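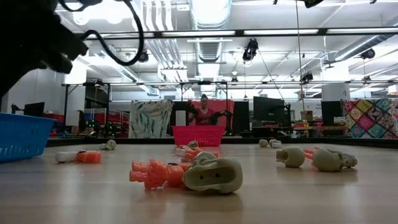
Skeleton parts on the sorting table, Omville workshop

About Sastusa

Sastusa repairs and re-homes toys. We started in one room in Omville with 3 shelves and a table, and we now look after 892 toys and sets, most of which go out on loan to schools and playgroups.

Toys that come apart are a large share of the work. Skeletons, dinosaurs and building figures tend to reach us in pieces, with heads in one bag and bodies in another. We lay the parts out on a table, put skulls with skulls and bodies with bodies, then match them up by size. Odd parts are kept. A spare skull or a single orange ribcage may be what the next set is short of.

Tove Holst runs the workshop and decides what can be mended. Loans and returns are handled from the front desk, which is open until 4 pm.

Our sets are listed under two names. Griris covers bones, bodies and animals. Zheng covers puzzles and construction. Last year 225 sets went out, and about 349 loose parts were matched to a set again.

We take donations all year apart from November, when we do the stock check. Please don't throw away incomplete sets before asking us. Bring the parts in a bag or box, with the instructions if you still have them.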